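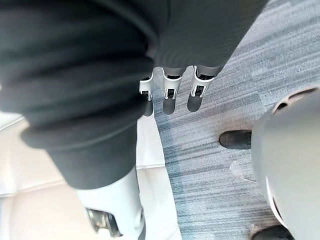

Joyero de viaje Kusuma, de Felterora

Quien viaja con sus joyas sabe lo que pasa con las cadenas finas: salen de casa estiradas y llegan al hotel hechas un ovillo, con el cierre de una metido en el eslabón de la otra. En Coswood llevamos muchos años deshaciendo esos nudos en el mostrador, con dos agujas y bastante paciencia, y por eso nos alegra tanto tener por fin el joyero Kusuma en la tienda. Lo probamos durante todo un verano antes de pedirlo (una de nosotras se lo llevó hasta a una boda en la playa) y volvió con cada cosa en su sitio.

Lo diseña Mairéad Mulligan para la casa Felterora, y se nota que ha pasado horas arreglando joyas. Las cadenas no van enrolladas ni sueltas en una bolsita: cada una se engancha por arriba, se tensa un poco y queda sujeta bajo una solapa de antelina. Los anillos van en un rodillo acolchado que se desmonta, y los pendientes de presión, que siempre son los olvidados, tienen su propio compartimento con tapa.

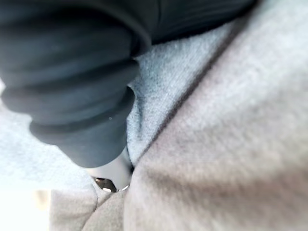 El cierre es de cremallera metálica en tres lados, con un tirador lo bastante grande para cogerlo sin dejarse las uñas. Por dentro lleva un forro tratado contra el ennegrecimiento de la plata, que retrasa mucho la pátina pero no la borra – si la pieza entra oscura, saldrá oscura, así que mejor pasarle antes la gamuza. Las perlas tienen una bolsa aparte, transpirable, porque el nácar lo pasa mal encerrado con metales y perfumes. Si las suyas son de herencia y no recuerda cuándo se enfilaron por última vez, tráiganoslas y les echamos un vistazo sin compromiso.

Características

Medidas cerrado: 22 x 15 x 6 cm
Peso: 712 g
Exterior: piel vacuno de curtición vegetal
Interior: antelina color arena
Capacidad: 20 pares de pendientes, ocho cadenas, rodillo para anillos
Colores: coñac, verde botella y negro
Referencia: 3367
Precio: 134 €, IVA incluido

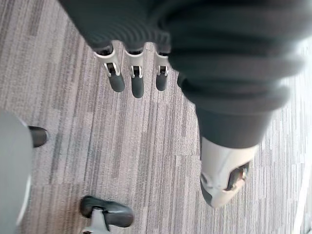
Mano robótica con funda gris oscuro, sobre suelo de moqueta.

Nos preguntan a menudo si cabe un reloj. Cabe uno de caja mediana, sobre el cojín central, con la correa cerrada. Los relojes grandes de buceo levantan la tapa y fuerzan la cremallera, y para esos preferimos el estuche Kandden, que es más hondo y va en la misma línea. También se pueden grabar las iniciales en la piel, en seco o con película dorada; lo hacemos en el taller y suele tardar una semana, algo más en junio, que es mes de bodas y vamos todos corriendo.

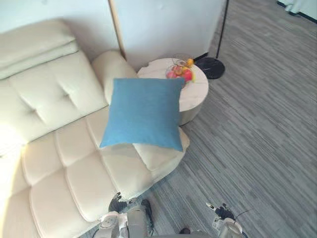

Cuidado de la piel

Un paño seco basta casi siempre. Dos veces al año le viene bien una pizca de crema incolora, muy poca, extendida con los dedos y dejada toda la noche. Si se moja, se seca abierto y lejos del radiador. El forro interior no se lava: se cepilla con un cepillo blando, a favor del pelo, y con eso recupera muy bien el aspecto.

Envíos y cambios

Los pedidos hechos antes de las 13:00 salen el mismo día. Los joyeros sin grabar se pueden cambiar durante un mes; los grabados, como es natural, se los queda usted para siempre.

Categorías: Joyeros y estuches / Viaje / Ideas para regalar

Comentarios (3)

Pilar R.
Lo compré en verde para mi hermana y al final me pedí otro para mí. El rodillo de los anillos es una maravilla. Le pongo una pega: el espejito es pequeñísimo.

Toni
¿El grabado admite tres letras o solo dos?

Coswood
Hola, Toni. Hasta cuatro, sin problema. ¡Escríbanos con el pedido y le mandamos una prueba antes de marcar la piel!

También le puede interesar
Estuche Kandden para dos relojes
Gamuza para plata, tamaño grande
Enfilado de collares de perlas
Bolsitas de antelina para pendientes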